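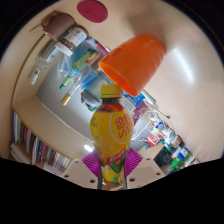 特罗罗拉将把进口瓶装饮料纳入押金回收，小店可延后加入

（2024年1月21日）特罗罗拉（Trorora）镇议会通过了饮料瓶押金办法的修订案。从今年夏天起，镇内零售店出售的进口瓶装茶饮、果汁和汽水将与本地灌装的饮料一样收取押金，顾客退回空瓶时全额返还。牛奶、酒类和玻璃罐装食品这次不在范围之内。

特罗罗拉现行的押金办法只管本地灌装厂出货的饮料，瓶身印有统一的回收标记，退瓶机靠读标记识别。进口饮料没有这个标记，顾客塞进退瓶机会被吐出来，多数人最后扔进普通垃圾桶，也有不少留在码头、车站和球场边上。负责镇上垃圾清运的斯科莱克斯公司（Skollex）在上一年度的报告里写道，路边和岸边捡到的塑料瓶里，没有押金标记的占了大半。

提出修订案的镇议员琳内亚·黑格隆德（Linnea Hägglund）在会上说，原来的办法是按灌装地点来划线的，当年镇上几乎没有店家卖进口饮料，这样划没有问题。现在港口边的亚洲食品店、学校旁边的便利店、加油站的冷柜里都有进口茶和果汁，买的人多，空瓶却没有地方退。

“同样一只塑料瓶，机器收不收，要看它在哪里灌的，很难跟居民解释。”她说。

修订案在议会讨论了两次。第一次讨论时争议集中在标记上。灌装厂代表希望进口商自己在原产地把标记印到瓶标上，进口商则表示他们进货量小，国外厂家不会为一个镇单独改版。折中的做法是由进口商或零售店在上架之前加贴一枚条码贴纸，贴在瓶盖下方或者瓶身空白处，不得遮挡成分表、保质期和过敏原提示。退瓶机经过软件更新后就可以读取贴纸。

贴纸由镇政府统一印制，按卷出售，每卷1,000枚。第一批向已经登记的店家免费发放，用完之后按成本价购买。镇政府没有公布成本价，只说不会从中盈利。

店家的意见并不一致

修订案征求意见期间，镇政府收到724份书面意见，大部分表示支持，其中相当一部分来自港口区和学校周边的住户。反对或者有保留的意见主要来自零售业者。

莫斯廷（Mostyn）食品店的店主贡内尔·韦斯特伯格（Gunnel Westerberg）在港口街卖进口食品多年，茶饮是店里冷柜的主要商品。她说自己赞成收押金，但对贴纸的工作量有顾虑。

“货到了要先拆箱，一瓶一瓶贴好再放回去。夏天卖得最快的时候，正好也是最缺人手的时候。”韦斯特伯格说，“我跟他们提过，能不能整箱扫码，到收银的时候再出贴纸，他们说系统现在做不到。”

她还提到瓶形的问题。一些进口茶饮的瓶子有收腰，有的整个瓶身都包着彩色标签，空白的地方很少，贴纸如果贴在弧面上，冷藏以后容易翘边。镇政府的答复是，贴纸已经换过一次胶，在冷柜里做过试贴，翘边的情况比最初一版少，但没有完全消除。标签脱落的瓶子可以拿到人工窗口退，由工作人员凭瓶底材质和容量判断，不过没有贴纸就无法确认是否付过押金，这类瓶子只回收，不返还押金。

这一条在讨论时也有人提出异议。一位列席的居民问，如果是贴纸自己掉的，为什么要顾客承担损失。黑格隆德答复说，若放开无贴纸退款，镇外买来的瓶子也会流进来，押金账户撑不住。她建议先运行一段时间，看看脱落的比例再决定要不要调整。这项建议写进了会议记录。

小店可以延后

按照修订案，营业面积较小的店铺可以申请延后3个月加入，申请须在开始收取押金之前提出。延后期间，店内须在收银台旁张贴告示，说明本店出售的进口饮料暂不含押金，空瓶请投入塑料回收桶。延后期满以后不再续延。

店铺没有义务设置退瓶机。镇内目前共有12台退瓶机，分布在大型超市、渡轮码头和体育馆，其中渡轮码头的那台在冬季经常停机。斯科莱克斯公司表示，软件更新会从使用量最大的机器开始，码头那台除了更新之外还要更换进瓶口的加热部件，要等天气转暖才能动工。居民在此之前若遇到机器不收瓶，可以拨打机身上的服务电话，或者把瓶子带到公司院内的人工窗口。

人工窗口的开放时间也会延长，具体时段还没有定下来。公司正在与工会商量排班。

押金金额维持现有标准，小瓶和大瓶分为两档，不因进口与否而不同。收银小票上押金必须单独列出，不得并入商品售价。餐馆和咖啡馆堂食出售的瓶装饮料可以不向顾客收押金，由店家自己退瓶。外带的仍然要收。

学校先行试用

特鲁利穆斯（Trullimus）学校从1月起已经在食堂门口试用新的贴纸和一台更新过的退瓶机。学校小卖部出售几种进口茶和果汁，原来空瓶都混在餐厨垃圾旁边的大桶里。校方说，试用开始后退瓶机前排队的主要是低年级学生，高年级学生更愿意把瓶子攒在储物柜里，一次拿出来退。

试用中暴露的问题有两个。一是学生习惯把瓶子捏扁再投，机器读不到贴纸，需要重新撑开；二是瓶里常有没喝完的饮料，流进机器以后要停机清洗。学校在机器旁边加了一个倒液体的水槽，又在墙上贴了说明，请学生倒空、拧好瓶盖、不要压扁。镇政府打算把同样的说明做成告示，发给所有设有退瓶机的地点。

瓶盖要不要留在瓶上，此前各处说法不一。修订案写明，瓶盖应当拧回瓶口一起退，不单独回收。外包的塑料标签也不用撕，撕掉以后机器可能认不出瓶形。

镇外购买的饮料不适用

修订案只适用于在特罗罗拉镇内零售的饮料。居民从外地带回或者网购的瓶装饮料没有贴纸，不能退押金，仍应投入塑料回收桶。网店如果在镇内设有仓库并由仓库发货，则视同镇内零售，须登记并加贴贴纸。

违反规定的店家首先会收到书面提醒，限期改正。逾期不改的将处以罚款，金额由镇政府另行公布。议会里有人主张把罚款数额直接写进修订案，表决时没有通过。

未领取的押金进入专门账户，用于退瓶机维修和岸线清理，每年公布一次收支。斯科莱克斯公司负责日常管理，账目由镇政府指定的会计核对。

店家登记从下月开始，可以在镇政府网站填表，也可以到镇公所一楼柜台领取纸质表格。登记时需要提供营业执照号码和进口饮料的品种清单，清单以后有变动的，随时可以补报。镇公所会在港口区图书馆办一场说明会，面向零售业者，居民也可以旁听，现场有中文和英文翻译。韦斯特伯格说她会去，还想再问一次整箱扫码的事。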